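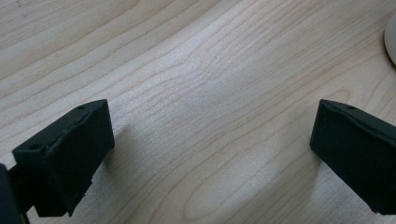

Wood grain

Wood grain is the name given to the lines, bands and figures that show on the surface of a piece of timber once it has been cut. It comes from the way a tree grows, adding a fresh layer of wood beneath the bark each season, and from the angle at which the saw later passes through those layers. The word is used rather loosely in everyday talk, and may mean the direction of the fibres, the pattern they make, or simply how the wood feels under the hand.

Pale timbers

In pale woods such as maple and birch the grain is often quiet, and a newcomer may need to tilt a board towards a window before seeing very much of it at all. Boards cut along the side of the log tend to show long ovals and gentle waves, while those cut towards the heart have straighter, closer lines. Both have their faithful admirers, and many a happy evening has been spent arguing over them.

Use in tables and worktops

Light wood has long been welcome in kitchens and workrooms, where it brightens a dark corner and goes with almost anything. The cabinetmaker Waltraud Eichhorn, who ran a small workshop in Mestine, liked to lay the boards of a tabletop side by side and shuffle them for a day or 2 until the lines seemed to flow across the joins.

Care

A soft, slightly damp cloth is enough for daily wiping, followed by a dry one. Fine scratches can usually be eased out with very fine sandpaper, always rubbed along the grain, and the bare patch is then given a thin coat of whatever oil or wax was used before.

See also: Growth ring, Veneer, Wood finishing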